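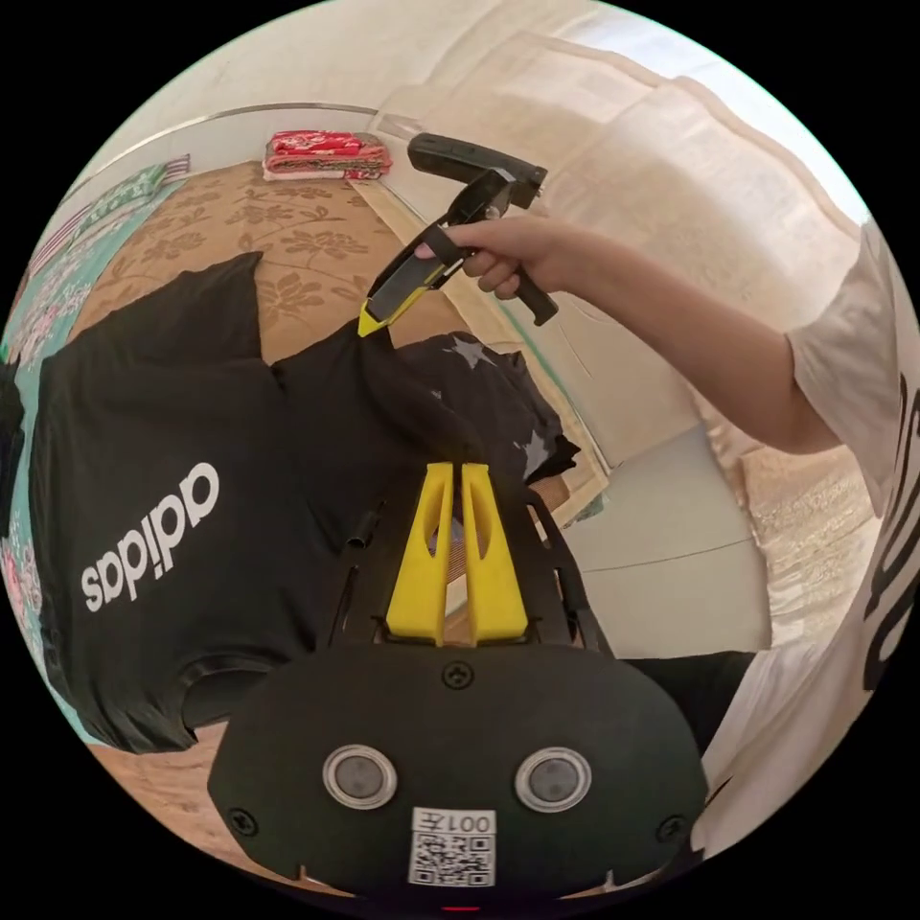 About Vurwood

Vurwood is a home for working artists and makers in the old part of Lornside, and for anybody who likes to be near them. We rent out studios, run evening and daytime classes, keep a small gallery open to the public, and put on two open house seasons a year, one in spring and one in fall, when the whole building smells of coffee and varnish and you can wander in and out of people's rooms asking whatever you like.

We began with a lease on one floor of a former shirt factory on Lucero Street and a great deal of borrowed furniture. Suryani Govindasamy, our founder and still our director, had been teaching printmaking out of her garage and was getting tired of moving the car. She wanted a place with a decent sink and north light, and she found both, along with a freight elevator that took most of the first winter to get running again. The second floor came later, when the upholsterers moved out, and the gallery after that.

Today there are 100 artists on our roster – painters, potters, weavers, bookbinders, a couple of instrument makers, and one very patient man who restores carousel horses. Some have been with us from the start and some come for a single season to finish a body of work. Rents are kept as low as we can manage, and every studio holder gives a little time back, usually by teaching a class or minding the gallery on a weekend.

Our classes are for grown-ups and for children from age 6. You don't need to know anything before you come, and you don't need to bring anything except clothes you aren't fond of. We've had people arrive for one evening of bowl making and end up, years on, with a kiln of their own and opinions about glaze!

In September 2021 we took on the Trellora Room, the long ground-floor space facing the courtyard. It seats 150 for talks, small concerts and film nights, and local groups can book it at a reduced rate. The piano stays in tune most of the year, and the chairs are more comfortable than they look.

We're a nonprofit, paid for by studio rents, class fees, gallery sales and the kindness of our Friends, who give what they can each year and get first pick at the holiday print sale in return. If you'd like to become a Friend, rent a studio or put your name down for a class, stop by the front desk or write to us at Vurwood, 1547 Lucero Street, Lornside. Somebody is usually in by mid-morning, and the kettle is generally on.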